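Repair Bench Assistant, part time
Livlow Computer Reuse, Drenbridge
Ref: 972

We take in used desktop computers from offices and schools, get them working again and sell them at low cost. We need an assistant for our bench in Drenbridge, 20 hours a week, mornings only.
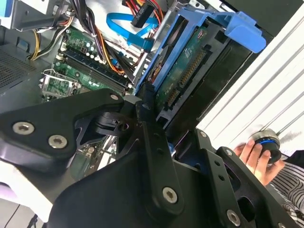

You will test memory and drives, wipe disks, fit replacement parts and keep the stock list up to date. Experience helps but we will train you. You must be able to lift a full-size desktop case.

The post runs until the end of April and may be extended. Parking is free and the Trellitz bus stops outside.

To apply, send a CV and a short letter to the Livlow office by 24 July 2026, quoting the reference.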